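The Care and Feeding of a Wearable Rig

The machine at Skillex that gets the most attention has no motor in it. It is a harness, a pair of marker cubes, a handful of cables and a good many straps, and the people who look after it in the Rorkville office speak of it the way others speak of an elderly car.

Its job is to record how human hands do ordinary things, so that a robot may one day do them badly and then less badly. Somebody puts it on, shifts the furniture, and the software works out where each wrist went. The software is called Primia. It is on version 22 and has opinions about lighting.

Setting up begins at nine and is meant to take half an hour. The harness goes on first, over a plain shirt, and is buckled at both shoulders. Then the cubes are strapped to the backs of the wrists. Too loose and they creep round towards the thumb, which Primia reads as a new and alarming kind of wrist. Too tight and the wearer starts asking about lunch.

The cables cause most of the grief. They run back along the forearms, and they need enough slack for a full reach but not enough to catch on an armrest. The house method is to stretch both arms out, take hold of the back of an office chair and see what pulls. 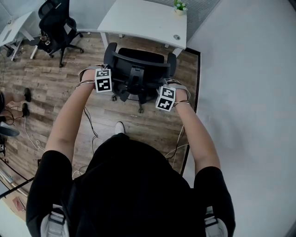 What goes wrong

Mostly, the cubes get grubby. A thumbprint across a black square is enough to lose a marker, so they are wiped with a dry cloth before each session and replaced when the corners go. The log lists 257 faults since May, and 200 of them are put down to dirt or a strap. Of the rest, a fair number say only "odd".

Connectors come next. They are rated for far more bending than anyone's elbow should give them, and they fail anyway, usually at four in the afternoon. The repair is a new lead and a strip of tape with the date on it. Two spare leads live in a drawer marked Hallgrímsson, after the supplier, and the drawer is locked, after an incident.

Then there is calibration, repeated whenever a cube has been off the wrist. The wearer holds still, turns both hands over slowly and waits for a green tick. If the tick doesn't come, they do it again with more feeling. The manual doesn't mention feeling, but it's in the handwritten notes at the back, underlined.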